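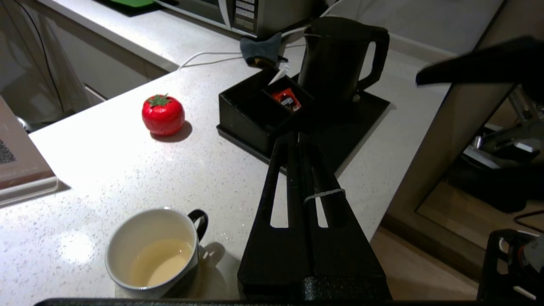
By Perla Ocampo
Updated in April

I do the kitchen part of my home safety check first, because if I start in the garage I never make it back inside. Everything gets moved off to one end of the counter, and yes, a mug with a little something milky-looking left in the bottom counts as something to move (I am not going to pretend my counter looks any better than that). Then I go down the list with a pencil. My comments are under each item, and you're welcome to ignore them and just use the list!

KITCHEN

1. Outlets near the sink: test and reset buttons work
Press TEST, plug in a night light, make sure it stays off, press RESET. Mine by the window failed last year and I'd been running the toaster on it for who knows how long. Replaced, OK now.

2. Appliance cords: no cracks, no scorch marks, no kinks
Run your fingers down the whole cord with the thing unplugged. My old Gevivton kettle had a stiff spot right where the cord goes into the base, so out it went.

3. Counter edge clear of anything hot
We have grandkids over, so this one is strict. Hot drinks go to the back, handles turned in. I need to work on this myself.

4. Range hood filter clean
Greasy. Soaked it overnight in dish soap and it's still kind of greasy. Trying again next month.

5. Fire extinguisher: needle in the green, pin in place, not blocked
It was blocked. By paper towels, a whole stack of them. Moved them to the pantry.
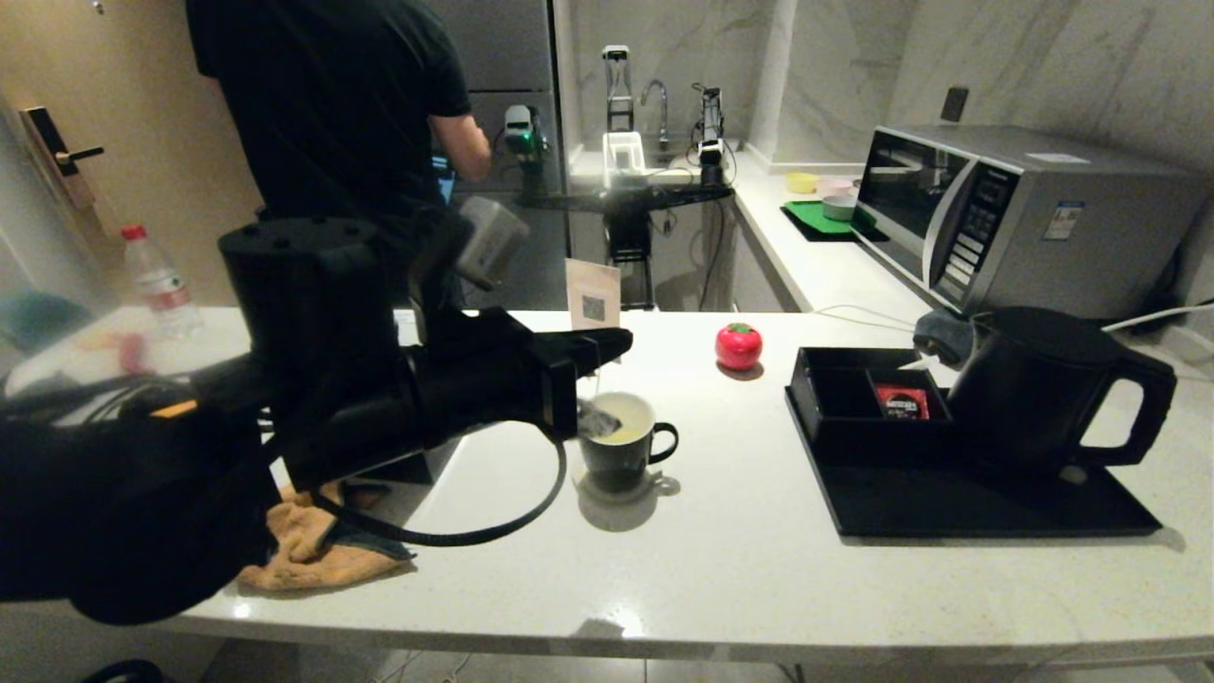
Item 3: tea on its saucer, tag still on the string.

6. Under the sink: no drips, cleaners up high or latched
Dry as a bone, but the latch is loose. I bought a pack of 2 from Palacios and they fit fine once I threw away the screws that came with them and used longer ones.

HALLWAY AND BEDROOMS

7. Smoke alarms: press and hold, write the replacement date on the side
Do it at 10 in the morning and warn the dog. All of them went off, and I'm giving the upstairs one a new battery anyway.

8. Carbon monoxide alarm: working, not past its date
OK. The display on my Brastitz is getting hard to read, though, so it goes on the shopping list.

9. Space heaters: three feet from curtains and bedding, plugged straight into the wall
Found one on an extension cord. I know who did it and we've talked!

LAUNDRY

10. Dryer vent: hose attached, flap outside opens when it runs
The flap was stuck with lint and a leaf. I pulled the hose off and vacuumed as far in as I could reach, and then I had an awful time getting the clamp back on.

11. Water heater: temperature setting, nothing stored against it
Set to 120. Moved the Christmas boxes. They'll be back, I'm sure, but for today it's a check.
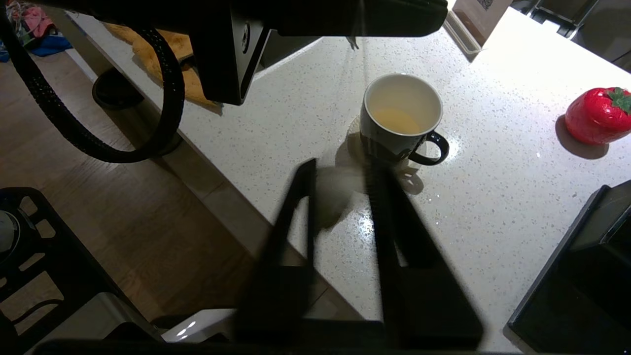
Noel Dagdag wrote in to say that item 7 should come with a ladder check, and that he does his ladder first, feet and hinges and all, before he climbs up to a single alarm. Good point, and I've penciled it in as 6½ until I redo the numbering. My ladder's rated for 200 pounds, which I only found out by reading the sticker for once.

Still open from this round: the hood filter and the alarm display.

Contact Perla | Copyright Perla Ocampo | Back to top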